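4.2. Ce que ranger veut dire : les blocs sur la planche

Nous avons retenu pour cette partie de l'étude un matériel que tout foyer ayant hébergé un enfant de trois ans possède sous une forme ou une autre.

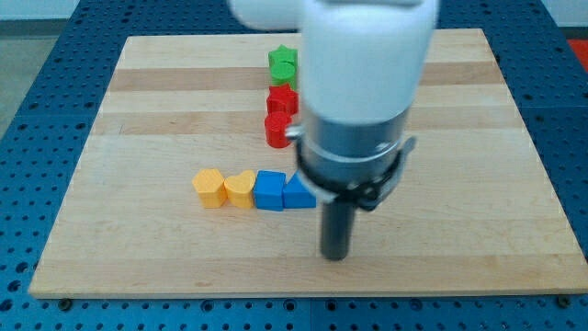

Figure 3. Blocs de bois colorés disposés en deux lignes, l'une en colonne, l'autre en rangée, sur une planche à découper.

Gerd Hollmann nous a fait remarquer, à la lecture d'une première version de ce chapitre, qu'une ligne n'est pas un rangement, que lui-même aligne son courrier en retard depuis des années et que son épouse n'a jamais appelé cela de l'ordre. L'objection est recevable. Elle touche même au point que la littérature sur le classement spontané évite avec une constance remarquable : à partir de quand un ensemble d'objets cesse-t-il d'être simplement posé pour devenir rangé ?

La colonne de la figure 3 fournit un bon point de départ. En partant du fond, on y trouve une étoile verte, un cylindre vert, une étoile rouge, un cylindre rouge. Un lecteur pressé y verra un tri par couleur, les verts d'abord, les rouges ensuite. Un lecteur plus exigeant (nous en avons eu un, relecteur anonyme, que nous remercions avec toute la chaleur requise) y verra une alternance de formes. Les deux ont raison, et c'est bien ce qui nous a coûté un trimestre. La même suite satisfait deux règles à la fois, et rien dans la disposition finale ne permet de savoir laquelle était suivie, si tant est qu'il y en eût une.

La rangée du bas se prête au même exercice. Elle commence à gauche par un pentagone jaune suivi d'un cœur jaune. La couleur persiste, la forme change. Avec deux pièces on peut soutenir à peu près n'importe quoi, et plusieurs auteurs de notre discipline ne s'en sont pas privés.

Pour sortir de l'impasse, nous avons soumis des dispositions de ce type aux participants des sites de Cakov et de Grube, avec une seule consigne : dire si les blocs étaient rangés et, dans l'affirmative, selon quel principe. Le corpus comprend 262 réponses exploitables. Dans 116 d'entre elles, le principe invoqué est la couleur. La forme vient loin derrière, suivie d'une catégorie que nous avions d'abord intitulée « autres » et qu'il a fallu rouvrir, tant elle contenait de choses. On y lit que les étoiles « vont devant parce qu'elles piquent », que les cylindres « attendent leur tour », ou encore, sous la plume d'un participant de Grube, que l'ensemble est rangé « comme chez ma sœur », formule que le protocole ne prévoyait pas de coder.

Le support pèse plus lourd que prévu. Une planche à découper n'est pas une surface neutre : elle a des bords, un usage, parfois une odeur d'oignon. Celle de la figure est faite de bandes d'érable collées, claires pour la plupart, avec deux bandes plus foncées qui la traversent en partie haute. Or ces bandes ont été prises au sérieux. Quatorze participants les ont décrites comme des étagères, et l'un d'eux a refusé de poursuivre tant que la colonne ne serait pas « remise à son étage ». Nous avions choisi la planche pour son prix.

La légère obliquité du support est un autre facteur que nous avons eu tort de négliger. À Cakov, les participants redressaient volontiers la planche avant de regarder les blocs, ce qui invite à penser que l'ordre du contenant est traité en premier. À Grube, personne n'y touchait. Nous nous abstiendrons de toute généralisation sur le caractère des habitants, l'équipe comptant des ressortissants des deux communes et souhaitant continuer à déjeuner ensemble.

Reste la question de l'espacement. Les pièces de la colonne se touchent presque, et ce « presque » a suscité plus de commentaires que les couleurs. Dans la grille de Skunis, qui sert de référence dans le domaine, la distance entre deux objets se note sur trois niveaux : contact, voisinage, éloignement. Le presque-contact n'y figure pas. Nous avons donc ajouté un niveau intermédiaire, puis recodé les dispositions une à une, soit 905 paires de blocs, opération que nous ne recommandons qu'aux équipes disposant de bonnes chaises. L'accord entre codeurs s'en trouve amélioré, au prix d'une brouille durable sur la définition du mot « voisin ».

On retiendra provisoirement que le jugement « c'est rangé » dépend moins de la règle suivie que de la facilité avec laquelle un observateur peut s'en inventer une. Hollmann maintient ses réserves, ainsi que son courrier. La section suivante reprend le problème avec le matériel de Stivska, où les blocs sont remplacés par des couvercles de boîtes, dont aucun, conformément à l'usage domestique, ne correspond à une boîte présente.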